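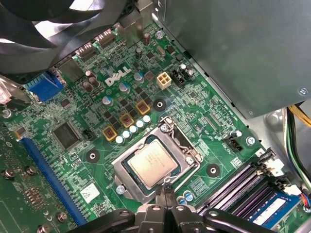 Keeping the old box alive

Ramiro Marín has been fixing computers in the back half of a shoe repair shop for long enough that people bring him the wrong shoes. He charges $100 for most jobs and tries to talk customers out of half of them.

"They come in wanting a new machine," he says. "What they want is for the email to open. I ask when they last restarted it. Then it gets quiet."

His oldest regular is Si-eun Tak, who does the books for a bakery called Jillell on a desktop she refuses to replace. She was quoted $2000 for a new setup in February and is still offended.

"I add up flour," she says. "How fast do I need to add up flour?"

Marín agrees, up to a point. He has asked her four times to back up her files. She says she prints them.

"She does," he says. "I've seen the closet."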